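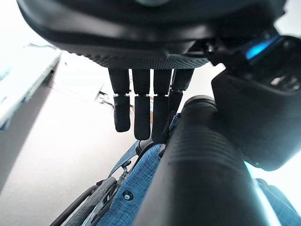 Robot hand at work near blue fabric and a wheel.

About Lorkoma

Lorkoma sets up and looks after patient rooms for care homes and small hospitals. Our main office is in Tesville, with a second workshop in Rirkent. We started out repairing beds and wheelchairs, and over time our customers asked us to get the rooms ready as well. Today we look after around 400 rooms.

Much of that work is moving things. Beds get shifted, chairs get folded and put away, cabinets are emptied and wiped down, and cords have to be kept off the floor. It is steady work and it is hard on backs and shoulders. In October we began using robots for part of it, under a program we call Pyo.

What Pyo does

Pyo is our name for both the robots and the way we work with them. A robot is given one room at a time and a short list of jobs. The first job we picked was handling wheelchairs, since that was what our crews asked for. A folding wheelchair parked close to a bed is easy enough for a person and a fair test for a machine. It has to reach past the bed rail and deal with push handles, wheels and a soft seat in a tight space.

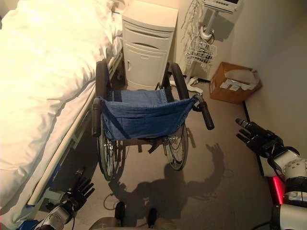

One member of the Tesville crew told us the lifting was never the worst part of the day, and that what wore people down was going back to the same room three times because something had been left in the way. We changed the job lists after hearing that. The room check now comes first - before anything is moved.

What changes for our staff

Crews still decide when a room is ready, and a person signs for every room. What has changed is the order of the day. There is less pushing and bending and more checking, and each crew member gets six paid days of training before working with a robot. Pay grades went up for those who finished it. Some people preferred to stay with repairs, and they did.

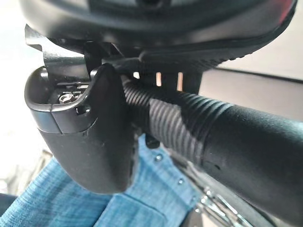 Will anyone lose their job over this?
We have not cut any positions because of Pyo, and our agreement with staff says that hours saved go to training and repair work first.

Repairs are still done by hand in both workshops. Brakes, casters and seat fabric need a mechanic, and we don't plan to change that. 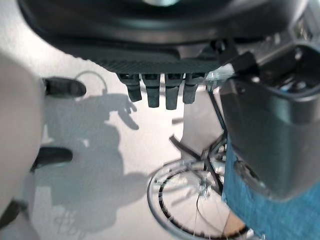
Robot fingers and a spoked wheel.

Working with us

We hire for room crews and repair benches in Tesville and Rirkent. No experience with robots is needed. Care homes that want to see Pyo before signing up can ask the Tesville office for a visit.

Page updated 3 December 2024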